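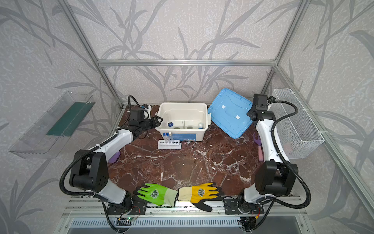
Vasić

Entretenir un plan de travail en marbre et les murs qui l'entourent

Le marbre est un calcaire. Tout ce qui est acide l'attaque : le citron, le vinaigre, le vin, la tomate, le soda, et la plupart des détartrants vendus pour la salle de bains. La marque qui reste n'est pas une tache mais un petit creux mat dans le poli, et aucun savon ne la fera partir. C'est la première chose à savoir, parce que beaucoup de conseils de ménage qui circulent commencent par du vinaigre blanc.

Au quotidien, il suffit d'une éponge douce, d'eau tiède et d'un peu de savon noir ou de savon de Marseille liquide. Une cuillère à café pour deux litres d'eau, pas plus. On rince avec un chiffon humide, on essuie avec un chiffon sec. Les marbres foncés, bruns ou rouges, montrent davantage les traces de calcaire et de savon que les clairs : pour ceux-là, l'essuyage à sec compte plus que le lavage. L'eau très dure laisse un voile au bout de quelques semaines. J'utilise de l'eau déminéralisée pour le dernier passage, un bidon dure tout l'hiver.

Taches grasses

Huile, beurre, crème pour les mains. Couvrir de terre de Sommières ou de talc, sur un demi-centimètre, et laisser 24 heures. Brosser à la brosse douce, aspirer le reste. Recommencer si l'auréole est encore là. Sur une tache ancienne il faut parfois trois ou quatre poses. Ne pas chauffer au fer comme on le fait pour le tissu.

Café, thé, vin

Tamponner tout de suite, sans frotter. Si la marque reste, préparer une pâte avec du blanc de Meudon et de l'eau oxygénée à 10 volumes, l'étaler, couvrir d'un film alimentaire percé de quelques trous, attendre le lendemain. Essayer d'abord dans un coin caché, et s'abstenir sur un marbre sombre : l'eau oxygénée peut l'éclaircir, et on aura remplacé une tache foncée par une tache pâle.

Marques mates

Une petite marque d'acide se reprend à la poudre à polir pour marbre (oxalique ou à l'oxyde d'étain selon les marques, lire la notice), avec un feutre humide et de la patience. J'achète la mienne chez Prusell, le pot de 395 g, et il m'en reste encore après plusieurs années. Au-delà de la taille d'une soucoupe, mieux vaut appeler un marbrier, une reprise à la main se verra toujours à contre-jour.

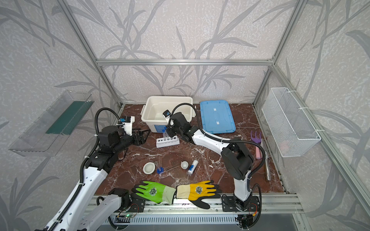

Pour la protection, un hydrofuge-oléofuge à base d'eau, passé en couche fine sur une pierre bien sèche. Attendre deux jours après le dernier lavage. Essuyer l'excédent au bout de dix minutes, sinon il sèche en film collant et il faut du solvant pour l'enlever. Pour savoir s'il est temps de recommencer, poser quelques gouttes d'eau et revenir un quart d'heure après. Si la pierre a foncé dessous, elle boit. Chez moi cela tombe une fois par an, en mars, quand je fais aussi les joints de l'évier. Un produit protecteur retarde la pénétration des liquides, il n'empêche pas un citron coupé de marquer.

Le papier peint

Un papier ordinaire ne se lave pas. On le dépoussière de haut en bas, avec un balai entouré d'un chiffon de coton sec. Les traces de doigts partent à la gomme blanche, ou à la mie de pain frais roulée en boule, qui marche bien sur les papiers mats.

Un vinyle supporte l'éponge presque sèche. Commencer par le bas et remonter, sinon les coulures marquent le papier encore sec. Ne pas insister sur les raccords.

Un motif de feuillage pardonne beaucoup. Une réparation découpée en suivant le contour d'une feuille ne se remarque pas, alors qu'un carré bien droit saute aux yeux. Garder pour cela une chute d'au moins un mètre, à plat, avec l'étiquette et le numéro de bain. Mon dernier papier venait de chez Dirico, et le même modèle commandé plus tard n'avait plus tout à fait le même gris.

Un bord décollé se reprend à la colle pour raccords, déposée au pinceau fin, puis pressée avec une roulette. Essuyer ce qui déborde avant que cela ne sèche.

Aluminium et grilles d'aération

Pas de soude, pas de cristaux de soude, pas de poudre à récurer. L'aluminium noircit ou se raye. Eau tiède, liquide vaisselle, microfibre. Dans les rainures, une vieille brosse à dents ou un pinceau plat à poils courts. Pour les grilles à fentes, aspirer d'abord avec l'embout brosse, puis passer une lame de carton habillée d'un chiffon humide dans chaque fente. Si la grille se démonte, la laver dans l'évier et la remonter sèche.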